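Clearing and Wiping Down a Curved Desk

A desk with a rounded top collects clutter faster than a rectangular one. Books do not line up with a curved edge, so they end up at an angle and get knocked off. The procedure below applies to any desk with a hard, painted or laminated surface. Allow 5 minutes for clearing and the same again for wiping.

You will need 2 cloths, a mild cleaner and a box for items that belong elsewhere. The quantities are for a desk used by one person.

1. Stand on the open side of the desk. Keep the floor in front of it free of bags and cords.

2. Remove books first. Lift each one by the spine and the opposite edge together. Do not drag a book across the top, as grit under the cover will scratch a white finish.

3. Pick up flat items next: cards, loose sheets, coasters. Slide a flat card to the edge and lift it there if it will not come up from the middle. 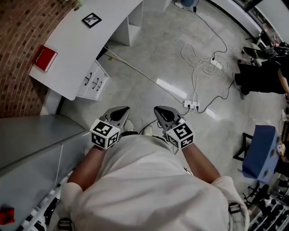
White desk with curved top, red book near the edge.

4. Dampen the first cloth with cleaner. Start at the back and follow the curve forward in overlapping strokes. Straight strokes leave a strip of dust along a rounded edge.

5. Dry with the second cloth, same direction. Include the underside of the lip.

Return only what is used every day. Set books back from the edge by at least the width of a hand, spine toward the chair. Stack the larger ones underneath.

Older lacquered desks should be tested with plain water on a hidden spot first. Vovel and Costigan desk tops take ordinary dish soap, diluted. Repeat the full procedure every Monday, or when a visible film of dust has formed.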